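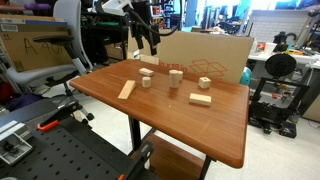 By the Jerner Workshop Desk
Filed under: Wood, Finishing, Small Projects

Unpainted wooden blocks cost little and take a finish well, but most of the work comes before the finish. These notes cover a small mixed set: rectangles, cylinders, a long wedge and a cube with a round hole in the top.

Spread them out first. Pieces left in a pile get sanded twice or not at all. Use the back of the table for blocks still to do and keep the front right clear for your hands and the sandpaper.

Sand with the grain on the flat faces. For cylinders, lay the paper on the table and roll the piece along it. A tall cylinder will rock if you stand it up and rub the sides. Break the sharp edges with two light passes and stop there. The thin end of a wedge rounds over fast, so do it last and by hand.

For a hole, wrap the paper around a pencil or dowel and turn it a few times. Blow out the dust before any oil goes on, or it will cake at the bottom.

If you are working on a good table with a glossy top, put something under the work. A flattened shipping carton is fine. Grit caught under a block will scratch a finish as soon as you slide the block, and a single pale crumb of wood is easy to miss. Wipe with a barely damp cloth, then a dry one.

Oil goes on thin. Wipe it on, wait 30 minutes, wipe off the extra. Stand the pieces on end where they will stand, and turn the others after a few hours. A set of 7 needs no more than a couple of tablespoons. Spread oily rags flat outdoors to dry, never in a ball in the trash.

Store the blocks in a cardboard box with the contents written large on the side. Old labels should come off or be crossed out. We had two boxes go to Clandville in June because of an old label.

Next in this section: regluing a loose chair rung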